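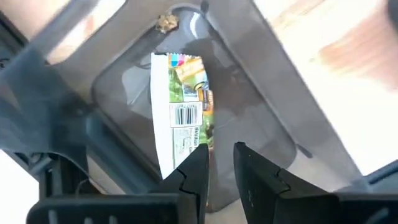

Page last changed: March (added the bag row, fixed the totals)

Snack Sort, Prondthorpe - pictures and notes

Quick page, more when I get a minute. Big snack sort at the Prondthorpe room, spring round. Same idea as the fall one but way more stuff. Everything comes in mixed, gets looked at, goes out in boxes to the reading room shelf here and the one over in Cernemthorpe. Final count for the round is 1,657 packs. 656 of those go to Cernemthorpe, the rest stay in Prondthorpe.

First one up top is a wrapper in the dark gray tray. Barcode and nutrition label both showing, which is how we like them for checking. Folded up pretty good but you can still find the panel.

Wrapper notes, people keep asking so here they are again:

Wrappers get kept until the type is written down. After that, trash. One wrapper per type is plenty, please don't save me nine of the same chip.
Small digits above or below the bars - copy them exact. Last round had a whole page with the last digit missing and I had to redo it at the kitchen table.
If the label is creased flatten it with your thumb, don't tear it open along the side. Torn ones go in the maybe pile and the maybe pile never gets smaller.
Foreign labels are fine. Avcı sent us a mixed case again (thank you Avcı!!) and some of theirs have the stick-on English label over the printed one. Read the stick-on.
Drullik bars are the long skinny ones. They go with bars and NOT with candy. We had this talk in the fall.

On to the floor sort. We tried tables for it and ran out of table. Floor works better, you can see every kind at once and pull from the row. Rug goes down first, the concrete is cold on the knees. Bring a hat too if you run cold, that room takes forever to warm up.
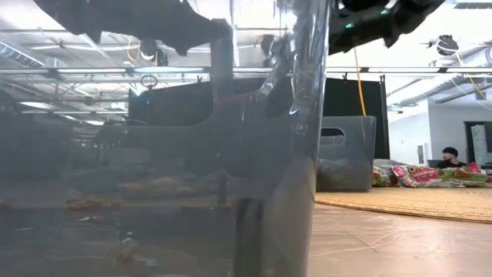 Row of snack bags on the floor by the tan rug. Reds, greens, yellows, white. Gray bin by the black curtain.

How the row goes, for anyone coming to the next one:

Bags lie along the wall side, same kinds together. Crunchy first, then puffy, then whatever's left. Puffy stuff gets crushed so it goes in the boxes last.
Leave walking space. You will want to fill it up. Don't.
Bins are for bags already checked. Not coats, not lunch.
Anything popped or stale date goes in the box marked OUT. Don't eat out of the OUT box, I mean it.
Doorway stays clear the whole time.

We did the row in 2 passes this time. First pass just kinds, second pass dates. Faster than trying to do both at once, even tho it sounds slower. On the second pass I sat down at one end and scooted, and my back was okay the next day for once.

Dates were mostly good. The short ones stay in Prondthorpe where they go quick, long dates get sent on. Cernemthorpe only opens their shelf a couple times a week so it doesn't make sense to send them stuff thats about to go.

Boxes - we ran out of medium. Used 3 of the big flat ones from the Avcı case and they held up fine, just tape the bottom twice. If you have mediums at home, clean and dry with the flaps still on, please drop them by. No diaper boxes this time, they're too tall and everything sinks to the bottom.

Things to remember about the room itself. The light wood table is not for boxes. There's a small plant on it in a white square pot, nice and green, and I'd like it to stay that way. Work around it. No soda next to it either. The tool bench is not ours, leave it how it is and don't set snacks down there, greasy fingerprints on everybody's stuff is not a good look.

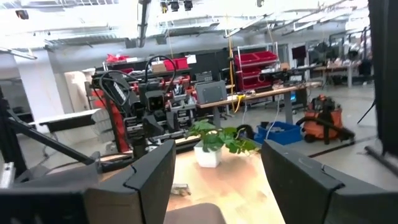
Same for the chairs, put back whatever you borrowed. I ended up sweeping by myself after and found chip crumbs in places I don't want to talk about. Little brush and pan are hanging inside the supply closet, second hook. Broom is next to it. If the bag in the trash can is over half full just tie it and take it, don't leave it for the next group.

Also the sign-in sheet. Put your name AND which shelf you packed for. Half the lines just said "snacks".

What we still need before summer:

Medium boxes (see above)
Packing tape, the quiet kind if you can find it
Markers that are not dried out
Low sugar stuff, crackers, plain popcorn. We get asked for plain popcorn constantly and had hardly any
More bars. Drullik or any kind, they go first at both shelves

Not needed - candy canes. Still have candy canes.

Shelf hours havent changed. Prondthorpe is open whenever the reading room is open, just walk in and take what you want, no form. Cernemthorpe you have to ring the side bell, the front one is still broken.

Next sort isn't set yet, waiting to hear on the room. Will put it at the top of this page and on the door. If you were there and took pictures send them over, the bigger the better, I'll add them under these. I didn't get any of the box stacks or the loading, hands were full the whole time.

Old galleries (fall round, holiday round) are on the second page, link at the bottom. Couple of the holiday ones don't load, I know, working on it.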